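She Fixes Old Computers and Wants You to Keep Yours

9 Jan 2019

I've been meaning to write this one up for ages! Back in August my desktop started making a noise like a coffee grinder, and somebody at the Kurndale library told me to take it to Hayat, the little repair shop behind the bakery. I went in expecting to be talked into a new computer. I came out with the same computer, a bill for $18 and the phone number of the woman who runs the place, because I'd asked her so many questions that she finally said I should come back with a notebook.

So I did. She didn't want her name in the blog ("my mother will print it out and mail it to people"), which is fine by me, and we sat in the back for most of an afternoon with a pot of tea and the radio on low.

I started with the obvious one. How old is too old?

"People walk in already apologizing," she said. "They say, oh, it's ancient, you'll laugh. Then I look and it's a perfectly good office machine. It needs a cleaning and a drive. What do you do with it, I ask. Email, taxes, pictures of the dog. Well, the dog hasn't gotten any harder to look at!"

She likes the plain business desktops best, the ones companies clear out by the pallet. They're heavy and they're ugly (her word, I have a soft spot for them) but they open up easily and the parts are simple to find secondhand.

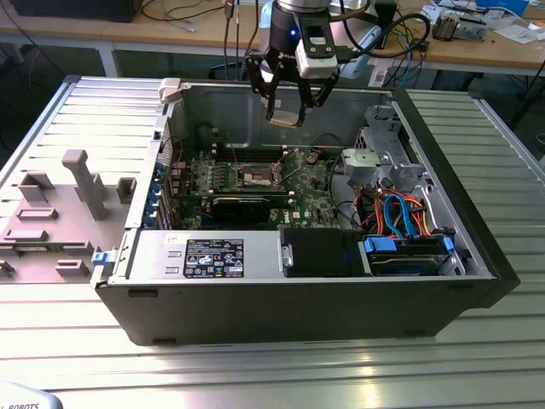

She learned all this at Cloltia, a mail-order parts company where she worked the returns desk right out of high school. Her job was to test whatever came back and decide if it went on the shelf or in the bin. She told me that in one bad week she had 276 returned memory sticks to get through, and most of them were fine.

"They weren't pushed in all the way," she said. "That was it. You have to push harder than you'd like to. People are scared of it, so they stop halfway, the thing beeps at them, and they mail it back to us. I felt bad for them. I'd put a note in with the next one sometimes. Push!"

I asked if that was allowed and she just poured more tea.

After Cloltia she moved to Binenach for a few years to look after the computers in a school district, 940 of them spread over more buildings than she cared to drive between. She talks about that job with a lot of love and also with a kind of shudder. Gum in the disc drives, mostly. One machine in a music room had so much rosin dust in the fan that she had to take it home and work on it over a weekend.

What brought her back to Kurndale was her dad's knee surgery, and then the shop came up for rent, and then she'd signed something. That's how she tells it, anyway. The name was already on the window and she couldn't see paying to have it scraped off.

I wanted to know what she wishes her customers would do before they come in. I figured she'd say backups, and she did say backups, for quite a while (I have a page and a half of notes on backups alone). But she also had a thing about writing stuff down.

"Tell me what you were doing when it went wrong. Don't tell me what you think is broken. I had a man who was sure it was the power supply, and he'd bought one and everything. It was the outlet! He had a lamp on that same outlet and the lamp didn't work either, and he'd changed the bulb."

We both laughed at that, though I've done almost the same thing with a toaster.

The money side was harder to get her talking about. She charges $30 to look at anything, and she takes that off the bill if you go ahead with the repair. My grinding noise came in under that since it was a quick fan job and she'd rounded it down, which I only found out when I saw the price card by the register. I've since brought cookies.

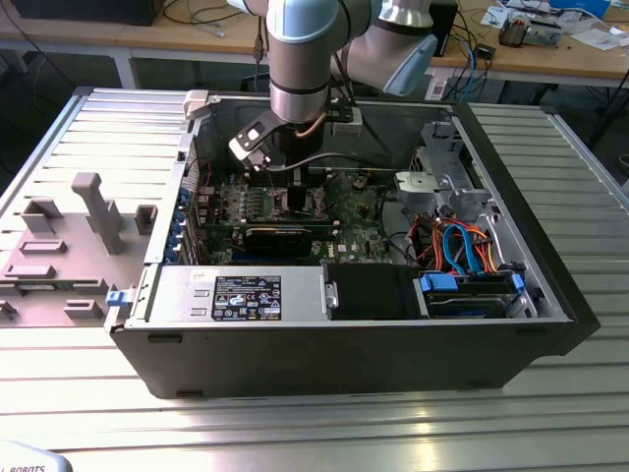 If you want to start fixing your own

I saved this part for the end because several of you asked. Her advice is to get a dead computer that you don't care about and take it apart on a Sunday with nobody rushing you. Put the screws in an egg carton in the order they came out. Then put it all back together, even though it's dead, and see if you have any screws left over.

"I always had one," she said. "I've still got a jar."

She's thinking of running a Saturday morning class in the spring if enough people want it. There's a sign-up sheet on the counter at Hayat, and I put my name on the second line.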